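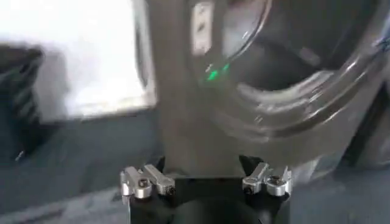 Wian Ntuli objected at this point that a boot time measured on an idle network says very little about what a user meets at the start of a shift, and asked that the two conditions be reported separately. The tables in this section follow that request. "Idle" refers to a network segment carrying only the test client and the image server. "Loaded" refers to the same segment with the full set of clients starting together.

4.2 Image delivery and session start

The clients at the Carroll site were repurposed desktop computers without local disks. Each received its operating system from the Gestbridge image server over the wired network and then opened a remote desktop session on a shared host. The image held a kernel, a small set of drivers, one connection client and a settings reader. Printing and sound were added as separate modules, which a client requested only if its profile called for them.

A client start was divided into four stages: address assignment, image transfer, local setup and session login. Timing began when the client sent its first network request and ended when the remote desktop accepted keyboard input. The time taken by the firmware before the first request was left out, as it differed from one computer model to another and could not be changed by the image.

On the idle network, the median start took 28 seconds, of which image transfer took 11. Under load the transfer stage grew far more than the other three. Address assignment was almost unchanged, and local setup was the same within the limits of the clock used. Login times rose slightly on the loaded network, a result that we attribute to the shared host, where user profiles are read from a single storage volume.
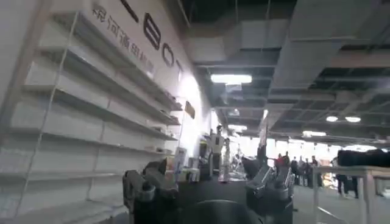
One reviewer of the earlier draft asked whether the loaded result would hold if clients kept a copy of the image between starts. It would not be expected to hold, and the question led to a second series of runs. In that series, clients with a small flash module stored the last image received and compared its checksum with the one offered by the server. A full transfer took place only when the two differed.

With stored images, the difference between idle and loaded starts became small enough that we do not consider it a practical concern. The first start after an image update remains slow for every client. The administrator at a site can limit this effect by releasing the update in groups of 20 clients, a setting that Gestbridge applies by profile name. We used this setting at Dustatstead, where updates were released on a Tuesday evening and the clients restarted overnight.

The stored image raises a separate matter of trust. A client that starts from its own storage may run an image that has been withdrawn. For this reason, the checksum comparison was made mandatory in our configuration, and a client that could not reach the server stopped at a plain message screen. Sites that value continued access over strict control may prefer to allow a stored image to run for a fixed period. We did not test that option.

Figure 3. Front-loading laundry machine with a circular door opening, a latch plate at the side of the ring, and a numeral "1" on a white label.
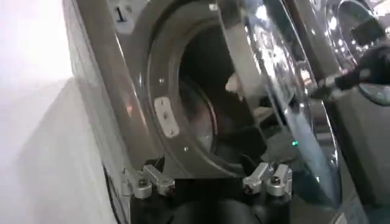 The session login stage was examined in more detail using the Mallix connection log, which records an entry each time the client and the host complete a step of the exchange. Logs were gathered for 200 logins with stored images in place. Most of the login time was spent loading the user profile, and very little on the display protocol itself. Moving temporary browser files out of the profile shortened this step at both sites without any change to the client image.

Two limits apply to these results. All clients were connected by wire, and no claim is made for wireless use. The display settings were also held constant at a single monitor, so that the cost of opening a session across several screens is not included in any of the times given. The effect of display settings on traffic after login is treated in Section 4.3.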